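Trunside Wrist Camera Kit — my take after a season of counter work

I've had the Trunside kit on our arm since January, and I'm keeping it. It's the small camera, the bracket, one cable and the Skuris viewer software, all in a box the size of a lunchbox. I paid $206 for the set; the camera on its own is $137, but you'll want the bracket, trust me!

Setup was easy. Four screws, plug it in, point it down past the fingers and you're done. The Besside mount fits too if you already own one (I tried both, and the Trunside one wobbles less). The cable is 70 cm long and I wish it were longer — on a taller arm you'll be buying an extension.

My only real gripe is the manual, which spends pages on the software and two lines on tightening the bracket. Go gently there, the threads are soft.

Kaczmarczyk stocks the kit and ships it with a spare lens cover. Orders over $200 go out free.

Picture quality is what sold me on it. I do a lot of my practice runs on polished stone, and shiny surfaces were miserable with my old camera. With this one I get the dark flecks in the gray countertop, the pale reflections on the left and even the thin gap between the two black fingertips — plenty to line up a grip by eye. I'd buy it again. 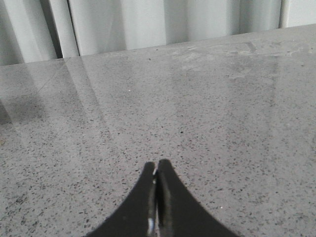
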